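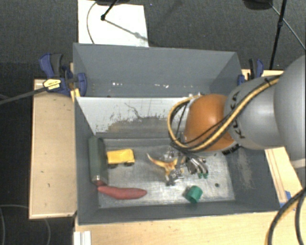 The two-part bin at the Huvitano lab, with the arm over the front section.

I had been promising myself a trip to the Huvitano open day ever since a friend forwarded me the notice back in February, and on May 19, 2024 I finally got on the early train to Watkins, with a sandwich and far too many questions. The lab takes up the back half of a long brick building, and the welcome was so friendly that I stayed well past lunch.

The stop I liked best was the grasping project, which they call Wudau. A KUKA arm works over a big gray bin split lengthwise in two, and the idea is that it learns to pick things up by trying, with very little help from people. When I leaned in there was a toy truck, a green cup on its side and a funny orange-and-cream animal with branching limbs right under the gripper. I would have started with the truck myself!

What they wanted to know is whether the arm learns faster if it chooses its own next object — the one it feels least sure about — or simply takes whatever comes. Over 189 practice runs, we were told, the choosy version reached the same success rate in roughly 32 percent fewer attempts. They were careful to add that this held for five sets of objects and that soft things still give them trouble.

Our group had 15 minutes there and I could have used an hour. Afterward there was coffee and a short talk on Omgate, their software for logging every attempt, most of which went over my head, though the slides are supposed to go up on the lab's page.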